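The first thing I learned about following a small football club is that the ticket is the cheap part. My ticket for Foremholm at home costs 22 dollars, and on a bad day they almost pay you to come in. The expensive part begins when you decide to go to the away games.

Last season I wrote down everything I spent on away trips. I did it in a school notebook, with the date on the left and the money on the right, the way my mother kept her kitchen book. By January the total was already 406 dollars. In May, after the long trip to Brutasov, it was 925. I was a little ashamed when I showed it to my friend Costel Leka, but he only asked why I had no line for parking.
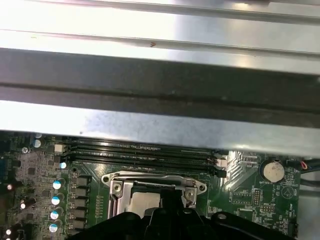 Trains were the biggest part of it. I used to buy the ticket on the morning of the game, when I was sure that I felt well and the weather was good, and this is the worst moment to buy. My notebook became as crowded as a green circuit board with all its little white markings, and half of those small notes said only "train, late price." Now I buy when the game list comes out, and if I get sick, I give the seat to Vy Vương, who is never sick and always wants to go.

Food I did not want to change. In Brutasov there is a woman near the away gate who sells potato soup in a paper cup, and I would pay double for it. But I stopped buying coffee at every station. I carry a thermos, an ugly one with a dent, and I drink from it in the train while other people stand in line.
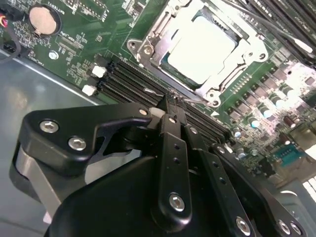
**Hằng Ung**
*Blog owner and away fan*

The other big cost was sleeping. After an evening game there is often no train home, so I took a hotel and slept maybe five hours in it. Ilse Pfeiffer from our supporters' group told me that she shares a room with three others, and that one of them snores so loudly that they give him the bed near the bathroom. I tried it with them in March. The snoring is real, but I paid one quarter of the price and I had company at breakfast – we talked about the missed penalty until the staff began to clean the tables.

For next season I have put 200 dollars in an envelope, only for trains. When it is empty, I will listen to the games on the radio in my kitchen. My husband thinks I will open a second envelope by November. I told him the second envelope is already in the drawer, but it is for the cup games, and those I count separately.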